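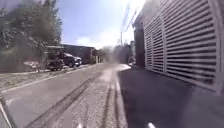 Notes - slots talk, short version (25 min, they cut us from 40)

Start w/ thanks to Jalen Iwasaki for the invite. Don't do the parking joke.

Who I am, quick. Eleven years on the slot floor, last four doing game mix at Sornora. Not a math guy. Jalen Crenshaw did the math, questions on standard deviation go to him, he's in the second row.

What the talk is: how a casino decides which machines stay and which go. What players think we look at vs what we look at.

Slide 2. The floor
Sornora has 1,039 machines. Say it slow, people write it down. 229 of those are penny video games in the middle section, and that's the part I'll talk about.
Every machine has a daily win number. Average it, compare to house average. Under house average for a quarter = on the list. On the list twice = gone, usualy.
Exceptions: old three-reel dollars near the cafe. They lose the comparison every time. Same regulars play them every morning and then eat lunch. We tried pulling a bank one September. Got letters. Put them back.

Slide 3. Hold vs. time on device
Hold = share of money bet that we keep.
Raise the hold, win per spin goes up, fine. But player's twenty bucks lasts less time. They feel it. Maybe not first visit. Third visit for sure.
Tell the Skotarden story here. They went tighter on the whole penny section at once. Good first month. Then the carded players started coming in less. Keep it short, Kristiansen people may be in the room.

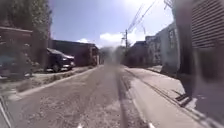
Can the casino tighten a machine while somebody is playing it?
Our rules don't allow it. The machine has to sit idle with no credits on it before any change, and every change gets logged.

(get this one out of the way early or it eats the Q&A)

Slide 4. Placement
Old wisdom: loose machines by the door. Never seen it done on purpose in eleven years. What we do put by the door is stuff that looks good from far away. Big top screens, wheels.
End of the row beats middle of the row. Elbow room. Crenshaw's chart goes here, leave it up ten seconds, dont read it out.
Chairs. Spend a minute on chairs. We swapped the chairs in one bank and touched nothing else and it moved up the list.

Slide 5. The Skalteck trial
Leased games, we paid a daily fee per machine. Put them in the best spot we had. Coin-in looked great, everybody happy.
Then take out the fee. Best day on one machine was $3,263 coin-in, and what we kept after payouts and the fee was $127. Pause here. Let them do it in their heads.
Point: coin-in is not win. Win is not profit. Three different reports, three different people bragging.
We kept half the bank, asked for a lower fee on the rest, didn't get it, sent them back.

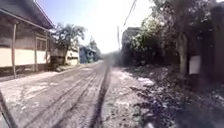
Does using a player card make a machine pay less?
The card reader and the part that picks the result are separate, so the odds are the same with the card in or out. The card only tracks what you bet so we can figure comps.

Slide 6. What I'd do different
Test in small banks. Four to six machines, not a whole section.
Wait longer. New games get a honeymoon, everybody tries them, numbers are junk for the first few weeks.
Talk to the attendants!! They know which game makes people mad well before the report does. I ignored one for two months and she was right.

Skip slide 7 if past 10:40.

Slide 7. Bonus rounds
Long bonus = fewer spins per hour = lower win, but people tell their friends about it. We cap how many long-bonus games sit in one row. No science, just felt right. Admit that.

Q&A. Repeat the question into the mic. If somebody asks for actual hold by title, can't share, offer the public state report instead.

Water. Clicker back to the AV desk.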